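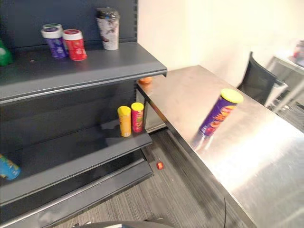 그림 3. Zulow 셀의 선반과 스테인리스 작업대. 작업대 위에 보라색 과자 캔이 놓여 있다.

4.2 셀의 구성과 일상 점검

앞 절에서 제어 구조를 다소 길게 설명하였으니, 이제는 저자들이 정이 들 만큼 오래 붙들고 있었던 셀 자체의 이야기를 조금 해 보려 한다. Zulow 셀은 상체형 양팔 로봇 한 대와 금속 선반, 그리고 윗면이 스테인리스로 된 작업대로 이루어진다. 선반과 작업대를 나란히 붙이지 않고 비스듬히 둔 것은 처음부터 의도한 배치는 아니었는데, 여러 번 옮겨 보니 이 각도에서 오른팔의 손목 관절이 한계에 가장 덜 걸렸고, 그 뒤로는 바닥에 위치를 표시해 두고 그대로 쓰고 있다.

물체는 시중에서 쉽게 구할 수 있는 원통형 과자 캔과 작은 병, 컵을 중심으로 골랐다. 비싼 교정용 물체를 쓰고 싶은 마음도 없지는 않았지만, 다른 연구실에서도 가까운 가게에 들러 같은 실험을 차려 볼 수 있으면 좋겠다는 바람이 더 컸다.
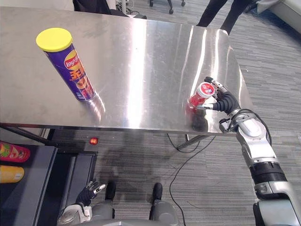 팔의 케이블은 이 셀에서 손이 가장 많이 가는 부분이다. 팔꿈치를 크게 접었다 펴는 동작이 반복되면 고정 띠가 조금씩 밀려 내려오고, 그대로 두면 여유 길이가 손목 쪽으로 몰려 회전이 뻣뻣해진다. 우리는 매 세션을 시작하기 전에 양팔을 천천히 끝까지 움직여 보면서 띠의 위치를 눈으로 확인하고, 밀린 곳이 있으면 전원을 내린 다음 다시 조인다. 이 절차를 빠뜨린 세션의 기록은 분석에서 제외하였으며, 최종적으로 남은 파지 시도는 1,734회이다.

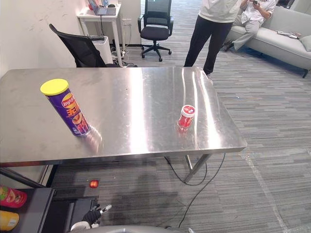

그림 4. 로봇 머리 시점에서 본 작업대와 주변 공간. 앞쪽에 로봇의 손이 보인다.

반사가 심한 상판도 꽤 오래 속을 썩였다. 조명이 번진 자리에서는 깊이 값이 비는 일이 잦았고, 붉은 물체는 상판에 비친 상까지 한 덩어리로 분할되곤 하였다. 무광 시트를 덮자는 의견이 나왔으나 실제 주방이나 매장의 표면과 멀어지는 것이 아쉬워, 상판은 그대로 두고 머리 카메라의 노출을 낮춘 뒤 Tindow 보정을 두 단계로 나누어 적용하였다. 1단계는 상판 평면을 추정하고, 2단계는 그 평면 아래로 떨어지는 점을 걸러 낸다. 보정값은 3월에 한 차례 전부 새로 구하였는데, 머리 마운트의 나사를 교체하면서 시선이 미세하게 틀어졌던 탓이다.

손은 Skorer 점검표를 따른다. 손끝 패드를 마른 천으로 닦고, 물체 없이 쥐었다 펴기를 6회 반복한 다음, 손가락별 영점을 기록한다. 영점이 3회 연속 기준을 벗어나면 그 손가락은 분해하여 와이어 장력을 다시 맞춘다. 선반 앞에서는 머리 카메라가 손에 가려지기 쉬우므로 접근의 마지막 구간은 손목 카메라에 맡기며, 이 카메라의 렌즈도 같은 점검표에 넣어 함께 닦는다.
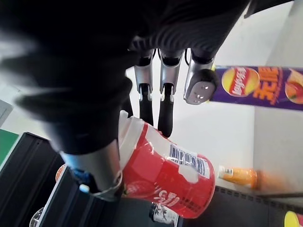
노대한은 초고를 읽고 이 점검표가 너무 느슨하다는 의견을 보내왔는데, 영점은 세션을 시작할 때만이 아니라 마칠 때에도 재야 하며 그래야 패드의 마모와 와이어의 늘어남을 나누어 볼 수 있다고 하였다. Đorđević 역시 비슷한 취지로 “끝날 때의 값이 없으면 다음 날의 시작값을 해석할 방법이 없다”고 적어 주었다. 두 지적 모두 옳다고 생각하여 이후의 세션에서는 종료 시 영점도 함께 남기고 있으며, 그 이전 기록에는 해당 항목이 비어 있다.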